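Vornis work table, white, 105 cm

The Vornis is a plain rectangular table sold as a desk, though Caltasstead lists it under kitchen furniture as well. I have used mine as a coffee table in the literal sense, for weighing, grinding and brewing, since January. Mine is the matte white version.

Assembly took 74 minutes with the supplied key. The leg bolts are the same length throughout, so they cannot be mixed up. One foot needed two turns of adjustment.

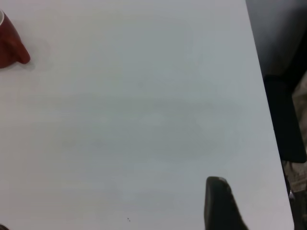
The finish is the main reason to buy it. Glare is low, even with a lamp directly overhead, and cups slide without scraping. Coffee left for an hour came off with a damp cloth. Turmeric did not, and a faint yellow mark remains after 9 attempts with washing-up liquid. The Piras table I had before was glossier and easier to clean, but it showed every fingerprint.

Stray beans and grounds are easy to spot on white, and small glassware is slightly harder to see in poor light. I have knocked a clear saucer once.

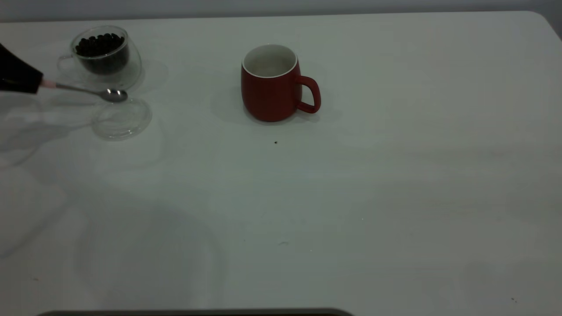
Rounded corners are kinder to the hip than the square ones on the Watier. Stability is good: with a hand grinder in use, the water in a full cup barely moves. There is no lip at the back, so spoons can go down the gap by the wall.

Heat resistance is not stated in the leaflet. I use a mat under the kettle.

Rating: 4 out of 5. One point off for the turmeric.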